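From: the Gremanley end of the list
To: hulme-walkers
Subject: Re: packs for the Hulme loop, again

Good morning all, and thank you for the patience while I got around to answering. I have been meaning to write since breakfast yesterday and then the tomatoes needed staking and the day simply went.

One of our newer members wrote:

> Hello everybody, I'm hoping to do the whole Hulme loop
> with you in February and I need a new pack. My old one
> is a canvas thing with one working strap. The shop
> has a Sutetti for $84 and a Grukuteo for $60, and I
> can't tell what I'd be getting for the difference. Do
> I need a frame? Does the mesh on the back matter? Also
> my sister says whatever I buy should have reflective
> trim, and I thought that was only for cyclists.

First of all, welcome, and please do come in February. It is my favorite time on the loop, with the leaves down and the long view open all the way to the water tower.

Now, packs. I have walked with both of the ones you mention (my daughter has the Grukuteo, and I borrow it more than she would like), and for a day walk I would be perfectly happy with either. The Sutetti has a nicer hip belt and a pocket in the lid that is just right for gloves. The Grukuteo is plainer and a little lighter. You don't need a frame for anything we do. Frames come into their own when you're hauling a tent and three days of oatmeal, and we stop for pie at noon.

Where I would spend your attention is on the small things. Try every zipper with your gloves on, right there in the shop, and never mind who is looking. A good fat pull tab is worth more to me than any number of extra pockets. Look along the seams too, and tug at the loops a bit. And your sister is quite right about the reflective trim! We finish on the Gremanley road, and in winter the last mile can be very nearly dark.

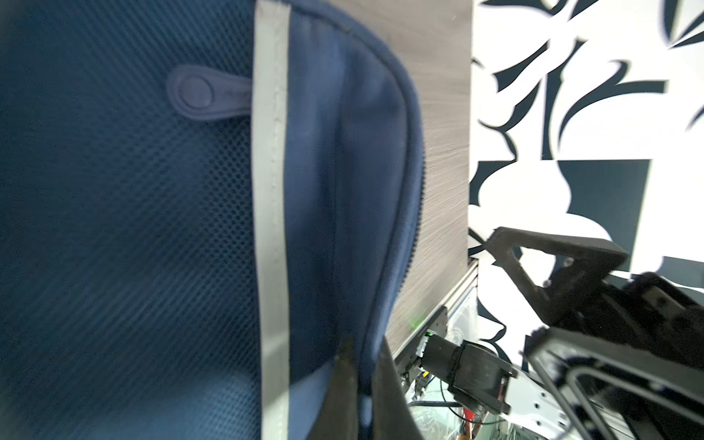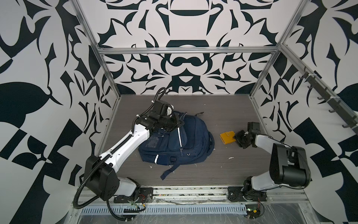
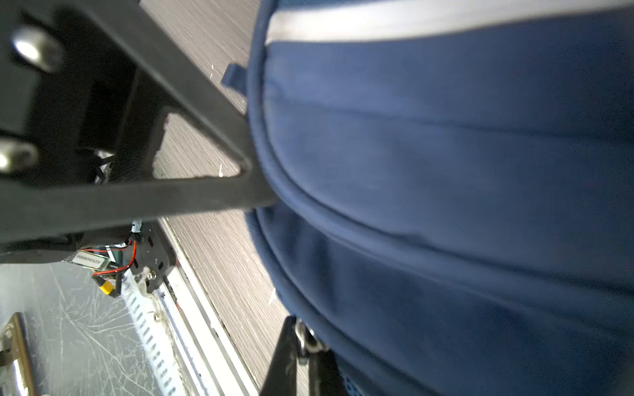 Posted to hulme-walkers by the Gremanley list keeper, 7:40 a.m.

As for mesh, people feel strongly about it and I expect I'll get letters. On the back panel it lets a bit of air through, and I like it in July, when I come home soaked otherwise. In February you'll have a jacket between you and it and you won't notice one way or the other. Mesh on the outside is handy for a damp hat. It does snag on brambles, and there is a very determined patch of them just past the second stile, so keep left there whatever pack you have on.

Please put some weight in before you decide. Any decent shop will let you. I take my own filled water bottles and a heavy sweater, which gets me some odd looks, and I walk up and down their stairs if they have stairs. Shoulder straps that feel lovely on an empty pack can be misery by lunchtime. If you're short in the body, as I am, check that the belt sits on your hips and doesn't slide down around your bottom.

If $60 is still more than you want to spend just now, write to me off the list. I have a spare green pack in the hall closet that has been around the loop more times than I can remember, and you'd be very welcome to it for the day. The buckle is stiff but it holds.

Two other bits of news while I'm here. The 316 bus is stopping at the lower lot again, so those of you coming without a car can get off there and save the climb up from the school. And the gate code at the north end has been changed to 2529. Please close it behind you, as there are sheep in that field through the spring and they are quicker than they look.

We'll start at nine from the lower lot as usual. Bring something hot to drink, and dry socks if you have room. I'm making the ginger cake.

Warmly, and with apologies for the length,
your list keeper in Gremanley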